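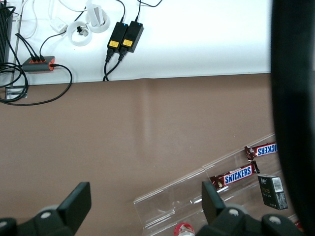
Sultov is a task planner for robots with two arms. It takes a short written order, such as a list of snacks to be put on a tray, and turns it into a series of arm movements. It was written by Tsutomu Miyazaki and Setsuko Mizuno at the Pirnport workshop and is used mostly for shop-counter and kitchen work.

Background

Sultov grew out of Cekov, an older program by Isamu Sakamoto that could plan for one arm only. Cekov treated each item as a separate job and returned the arm to its rest position after every move. Miyazaki kept its file format but rewrote the search so that both arms share one plan. The first public version was dated Apr 5, 2020.

How it works

The planner holds a list of items, each with a place, a size and a set of allowed grips. Places can be nested – a bar may be on a step, and the step part of a display. An order is broken into picks and places, and each of these is given to the arm with the shorter reach. Where the two paths would cross, one arm waits.

Item positions come from a separate program, Gebru, which joins the fixed view of the table with the close views from the wrists. Clear plastic is a known weak point. Gebru may report the edge of a stand as the edge of the item inside it, and the usual remedy is to enter the stand by hand as a fixed shape.

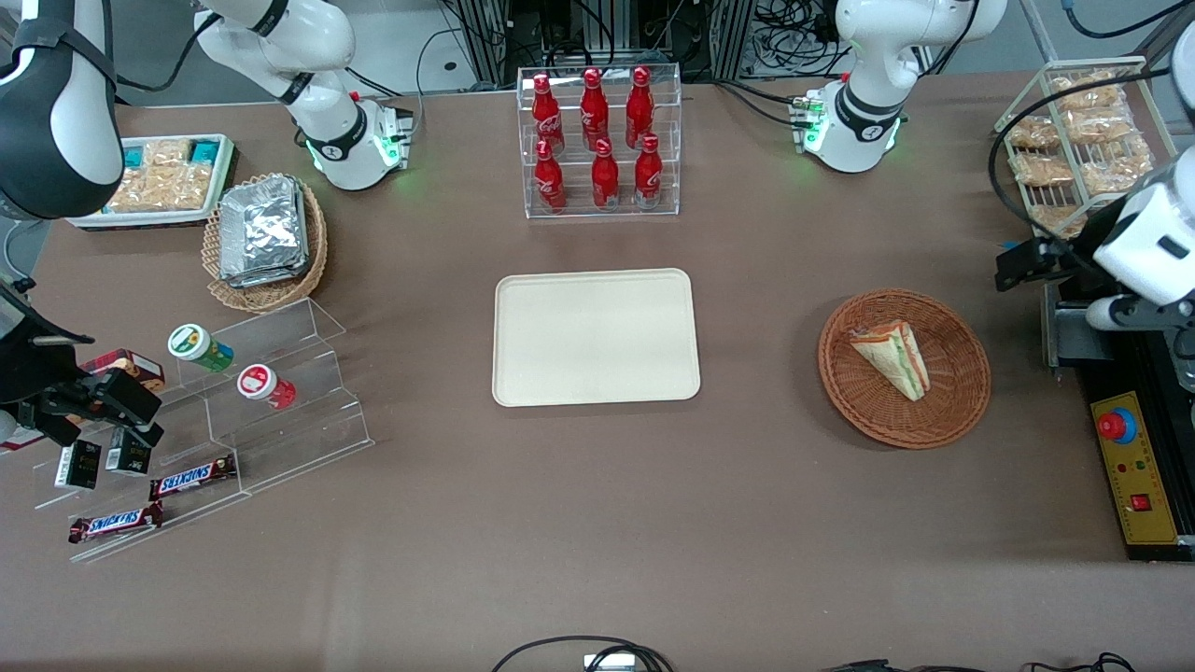

Two-arm table with bottle rack, baskets and stepped display. The cream tray is in the middle, below the bottles.

Testing

The standard test set has 385 orders, of which 346 were planned without an error in the last published run. Most of the failures were orders that needed an item to be passed from one arm to the other. Sultov can plan a handover, but it allows only 3 tries before it drops the order and logs the fault.

Limits

Sultov does not plan for force, so soft goods depend on grip settings made by the user. It also assumes that nothing moves unless an arm has moved it.

Comments

Edgars Paju: The handover limit can be changed in the settings file. The article reads as if it is fixed.

Cauã Prado: Is the Cekov file format described anywhere? I have 685 old item files and would like to keep them.

Edgars Paju: They load as they are, but you have to add the grips yourself – Cekov did not store them.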